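Sorting task: should the practice layouts have blocks touching?

Forum index > Student projects > Arm and gripper > Stergiou Cup

brosser
I'm writing up the practice layouts for the sorting task and I'd like to settle something before I print them. The Stergiou rules say the blocks are "placed on the board by the marshal before the run". They don't say anything about gaps. Last year every layout we were given had clear space round each block, so that's what we practised. Rania wants at least half of ours to have blocks pushed up against each other this year. I think that's too much too early. We have 10 sessions left before the January heat and the arm still drops the heart if it comes at it from the wrong side.

Views please, and not just from the people who wrote the vision code.

Berwyn Rosser

tinplate_tom
Spaced out for now. We lost more points last year on bad drops than on bad picks. Get the drops right and then make it harder.

rshawky
I did write some of the vision code so I'll declare that. My reason is simple. When the blocks are apart, the colour mask gives one blob per block and we take the middle of the blob. When two blocks of the same colour touch, we get one blob, the middle of it is where they meet, and the fingers come down on the join. We know this happens. If we only practise with gaps we'll never fix it and we'll find out on the day.

It's also only a problem for same colour pairs. A green next to a blue splits fine. The two blues together is the nasty one.

Rania

kettering_j
Couldn't the arm just nudge them apart first? One finger down beside the row, push sideways, look again.

tinplate_tom
It could, but you've got 5 minutes for the run and a look takes a while with the arm parked out of the way. I timed a full cycle on the Fokero at 30 seconds. A nudge and a second look is most of another cycle.

rshawky
It doesn't need a full park to look again. It only needs to be clear of the row. I've been leaving the gripper low at the left edge of the board and the camera can see everything that matters from there.

brosser
Can it? The yellow heart was at the left edge in most of our sheets.

rshawky
Yes, if the finger stays to the left of it. If it strays over the heart then the mask loses a piece and the shape match calls it something else. That's a matter of choosing a sensible waiting position and writing it down. At the moment everybody who runs the arm uses their own.

oddsocks
New this term, so sorry if this is obvious. Why do we match on colour first at all? The bins are by colour but the bonus is for shape. If you found the outlines first you wouldn't care if two blues were touching.

rshawky
Not a silly question. Outlines are harder than they sound with blocks this close in colour. The edge between two blue blocks is only a change from light blue to dark blue, and the same change happens on a single block between its top and its front. So the edge finder cuts one block in two as often as it cuts two blocks apart. We tried it with the Dedov library and gave up after a couple of evenings. Somebody with more patience might do better.

kettering_j
I'd like another go at that if nobody minds. I wasn't here for the first attempt. Is the code still on the club laptop?

rshawky
Folder called edges_old. The comments aren't good.

mallow
Can I bring up the board? I think it's giving us more trouble than the blocks. It's made of strips and some are a good bit darker than others. With the yellow threshold set wide, the darker strips come through in patches and the arm went for bare wood twice while I was running it. I'd paint it. Matt white, one tin, done.

tinplate_tom
Please don't paint it. The competition board is plain wood. The rules say so and there's a photo in the pack. If we practise on white we'll have tuned everything for the wrong background.

mallow
Then tighten the yellow threshold.

tinplate_tom
Tighten it and you lose the side of the heart that's in shadow. I'm not being difficult, I had a whole session of this. What worked best was throwing away any yellow patch that's long and thin. The blocks are all chunky. The strips aren't.

mallow
Fair enough. I still think a cloth would save us time while we're working on the gripper, when the vision isn't the thing being tested. It comes off again afterwards.

brosser
A cloth will ruck up under the fingers. No cloth and no paint. Tom, please put the long and thin check into the main script instead of leaving it in your own copy. Mallow, if it still goes for bare wood after that, write down which strip and where the lights were.

oddsocks
Where do I find the waiting position people are talking about? I've been sending it home between every pick.

rshawky
There isn't an agreed one yet, which is my complaint. I'll save one as wait_left and put it in the shared file. Home is fine while you're learning. It's slow but it won't knock anything.

hgrady
Coming back to the first question. I set layouts for the Londum schools day, and we had blocks touching on some of the boards because younger children put them out and they don't leave gaps. No team complained. The ones who had never tried it stood there watching the arm squeeze the join and slide off. I'd expect marshals to do the same now and then without meaning anything by it.

So I'm with Rania that you need it, and with Berwyn that half is a lot.

tinplate_tom
I'd still say later. If a pick fails in a tight row you can't tell if it was the vision, the approach angle, or the next block being in the way of the finger. With gaps you can tell.

rshawky
That last one is a real point and I hadn't given it enough weight. The fingers are fat. With a block on each side there may not be room to get down at all, even with a perfect position. The arm would have to start at one end of the row and work along.

kettering_j
Which end?

rshawky
Whichever end block has the most clear board round it. You can work that out from the mask. Take that one, look again, take the next end.

tinplate_tom
Stars are awkward at the end of a row though. A point sticks out towards the neighbour and when the fingers close the star turns. I'd rather start with a cylinder. It grips the same from any direction.

rshawky
Agreed on cylinders. Rule could be: cylinder first if there's one at an end, otherwise the end with the most room.

oddsocks
What about the blue wedge? When it's lying with the slope upwards I can't get it to hold. The fingers ride up.

tinplate_tom
Turn the gripper so it closes on the flat ends and not on the slope. It needs the wrist angle from the shape match, so if the wedge and the cube are one blob you're back to Rania's problem.

rshawky
Which is why I want it on the sheets.

brosser
All right. Here is what I propose and then I'd like to get them printed.

Most of the sheets stay spaced out. 2 of them have a touching row, and both of those include the two blues side by side. We don't use the touching sheets until the spaced ones run clean, start to finish, with no hand on the arm. Anyone who wants to try the row before then can do it in the last part of a session, when the timed runs are over.

Rania to save the waiting position. Tom to move his check into the main script. Kettering to look at edges_old and tell us if it's worth keeping.

tinplate_tom
Happy with that.

mallow
Fine by me. I still don't like the board.

rshawky
I'd have gone for more than that but I can live with it. One request — can the row run at a slant? If it's square to the board then the approach angle is always the same and we'll end up tuning for that one angle without noticing.

brosser
Slanted it is. Post one here so I can copy it onto the sheet.

rshawky
Row on the right, the rest spread out.
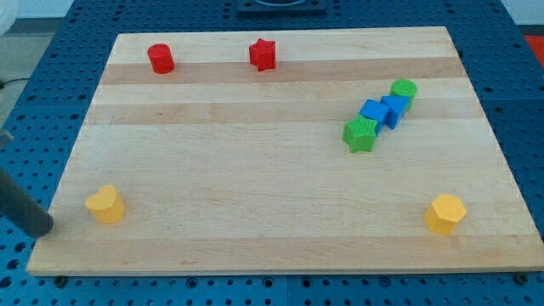

Londum Student Robotics Club — Arm and Gripper Team

Reds at the back, yellows at the front with a wide gap between them. The row goes green cylinder, the two blues, green star. By the rule we agreed the cylinder should go first. The gripper is waiting at the left, clear of the heart, and that's the sort of position I mean to save as wait_left.

brosser
Thanks. I'll draw it up as the first of the touching sheets. Please leave the star slightly tilted like that when you set it out.

tinplate_tom
The near point of that star is going to catch. Put me down for the first go at it.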